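Wemoren plant moves plug testing to automated cells, testers take on new roles

19/08/2022

Fotodel has finished moving the first of its test lines at the Wemoren plant over to automated cells, the company told employees this week. The line checks power strips, chargers and small desk lamps before they are packed. Until July, most of that checking was done by hand.

The change affects 46 people on two shifts. The company says there will be no layoffs linked to the new cells, and that everyone on the line has been offered either a new role on the same floor or a transfer to the packing hall. Fifteen workers have chosen the transfer.

The cells were supplied by Öberg, which also services the older packing machines at the plant. Each one holds a product in place, switches it on, takes an electrical reading and sends the item down one of two belts. Items that fail go to a bench where a worker repeats the test and decides whether the item can be repaired.

Workers who used to run the full test on every item now spend most of the shift at those benches or setting up the cells for the next product. Setup takes longer than expected. The cells have to be adjusted for each socket type, and the plant makes strips for several markets. During the first two weeks the line fell behind schedule and Saturday shifts were added. Those shifts ended last week.

One long-time tester said the work is easier on the wrists but that she misses the pace of the old line, where people sat close enough to talk. The benches are farther apart, and the cells are loud when the belts are running. The plant has ordered sound panels and expects them in the fall.

Pay has been the main point of discussion. Testers were paid a base rate plus a bonus for items completed. The bonus no longer makes sense when a machine sets the speed, and it has been replaced with a flat supplement of 300 a month until a new agreement is signed. Employee representatives want the supplement made permanent.

Some steps are still done by people. Plugging and unplugging cords is one of them.
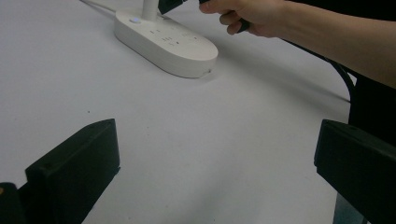 Cables bend differently every time, and Fotodel wants the job done in a more consistent way before it tries to hand it over to a machine. Work on that step is going on at the company's smaller site in Dernska, where staff handle the same kinds of strips and plugs that come through Wemoren. The company has not set a date for bringing the results to the main plant.

Training for the setup role runs four days and is open to anyone on the floor. The next course starts after the late summer shutdown, and employees can sign up with their shift lead or by calling extension 3021.

A second line, which tests extension cords, is due to be converted next year.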